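Okay, you have to hear this one! A sound engineer named Ximena Beltrán was recording rain on her porch in Foltcombe when she noticed her smart speaker answering questions it had never been asked. So she played the clip back 300 times, and the speaker woke up on 13 of them. For rain! 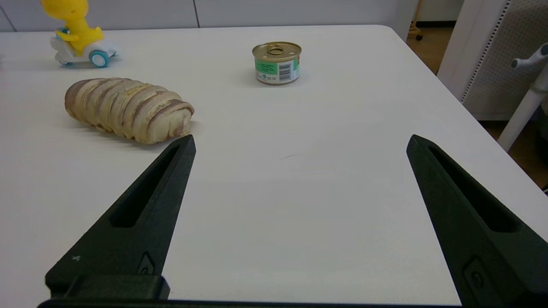
Marina Christodoulou

The speaker is made by Lykkegaard, and the company says a fix is coming in April. Until then you can switch on the stricter wake word setting – it's buried under Sound, then More, which took me forever to find. I tried Ximena's clip on mine at home and got nothing, but my dishwasher set it off twice. Has anybody else had this happen? Tell me in the comments!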